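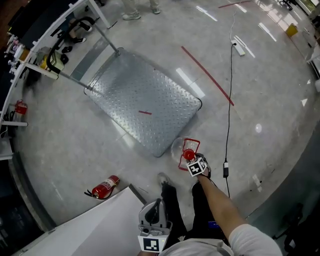 4.2 Refusals of entry and the giving of reasons

The second part of the dataset concerns travellers who were turned back at an airport or land crossing after being invited to speak at a public event. We drew these cases from the Girnlow register, which records decisions notified to the host body, and checked them against press notices held in the Nultlow archive. After duplicates were removed, 601 decisions remained. Of these, 116 involved an invited speaker whose host was a university or a bar association.

The register codes the reason given to the traveller in the form in which it was delivered. A written notice citing a section of the relevant immigration act is coded as specific. A notice that mentions only security, public order or the national interest is coded as general. Oral statements are coded separately - they are rarely repeated in later correspondence, and the host often learns of them second hand. Where a written notice followed an oral one, the written notice was used.

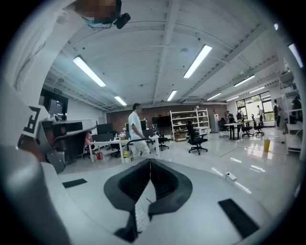

Figure 2. Hand-held gripper inside a large, bright office or laboratory space, with the black V-shaped jaw piece at the centre.

General reasons are open to two readings. On the first, the officer has information that cannot be disclosed without harm to its source. On the second, the decision was taken elsewhere and the officer at the desk was told only the outcome. The register does not allow us to separate these. The Cardoso index, which scores each state on the right to appeal from outside the territory, gives indirect help: where an appeal is open, a general reason can be tested later by a court, and the cost of giving one is higher.

We therefore enter the index as a control in the models of section 5. Cases from the Grulemier crossing are left out of those models, as its notices changed format in June and the two forms cannot be coded on the same scale.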